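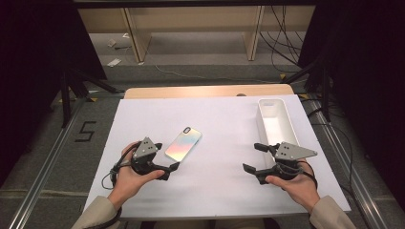

A smartphone on a white board, Kirkness lab

About Prerico

Prerico measures television displays. We test LCD and OLED sets for picture accuracy, input lag, motion handling and power draw, and we sell the results to retailers, hotel chains and repair shops. The company was started by Prodromos Pappas, a former panel calibration engineer, and works from a single site in Kirkness.

What we measure

Each set is run in its factory default mode first, then in its most accurate preset, then after a two-point white balance adjustment. Readings are taken in a dark room at 94 screen positions. Peak brightness is recorded on window sizes from 2 percent to full field, up to 3000 nits, the limit of our current meter.

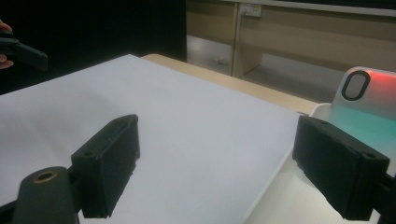
Uniformity is reported as deviation from the center reading. We do not average it into an overall score. Customers who need a single number can apply their own weighting in Dokard, our report viewer, which also exports raw readings as CSV.

Sets are bought through normal retail channels. Manufacturers may comment on a report before release but cannot change the readings. Firmware versions are listed on page two of every report, and a set is retested in May if its firmware has changed.
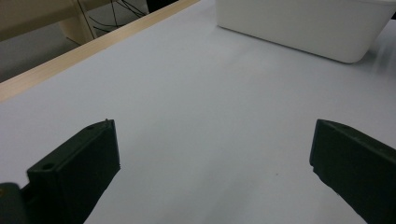

Reflection testing was added under the Manolakis method, named after the building where we first set it up. A set is placed facing a lit surface and its screen is measured switched off, then at mid gray. Matte, light-colored tabletops like ours, gray-white with a pale wooden edge, can raise black level readings on glossy panels, and reports state the type of surface in front of the screen.

Page last revised 20 Jan 2023.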